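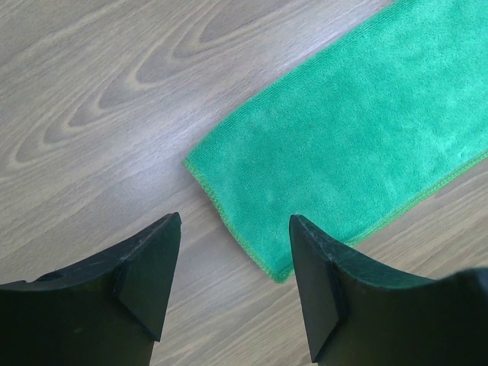
green towel on the floor, good morning from my house

Okay so I finally sat down and figured out what I spent on swimming last year and I need to talk about it. Thread I guess

The number is $585. That's the pass at Drundcombe, plus goggles, plus the locker thing, plus parking the two months they tore up the free lot. I had been telling people swimming is my cheap hobby!!

For anyone new: I started in August because my knee doctor said no more running. I could not swim. I mean I could not drown, which is different. One length and I was hanging on the wall like laundry

I signed up for the adult beginner class and it was me, a dad with his teenage son, and Lorraine Whitlock, who was 71 and already better than all of us. She only took the class so she'd have a lane at a decent hour. Respect

Things I had wrong: I thought you hold your breath. You do NOT hold your breath. You blow out the whole time your face is in the water and then there's room for air when you turn. It took me 9 classes to get this through my head

Also I was kicking way too hard. The teacher kept saying "smaller, smaller" and I kept thinking she meant the other guy

Gear opinions, since people always ask. My Notilano goggles (22 bucks) leaked from day one on the left side. I tried every strap position. My sister has the same pair and loves them so maybe it's my face

The Kiani ones are uglier and they pinch a little but they stay on and I can see the clock. That's all I want out of goggles at this point in my life

Swim caps: I hate them, I wear one, my hair was turning into straw. Wet your hair in the shower first and it goes on a lot easier

Microfiber towels vs regular ones - I go back and forth. They fit in the bag and they dry fast but there's a kind of drag to them on bare skin that I don't love. In winter I want a big fluffy cotton one and I don't care if it takes up the whole bag

Lane etiquette question. If someone taps your foot, do you stop right there or wait for the wall? I've been waiting for the wall. A man sighed at me Tuesday. Please advise

Anyway the reason for all this math is that I put my name in for the Drudance open water swim. It's a 4,000 meter lake swim and I have never been in a lake deeper than my waist

I'm scared of the weeds more than the distance. I know they can't do anything. I just don't want one touching my leg

If anybody has done it, tell me how cold it gets and whether I need a wetsuit or can borrow one. Size medium, short arms

Going to the pool now, will read replies after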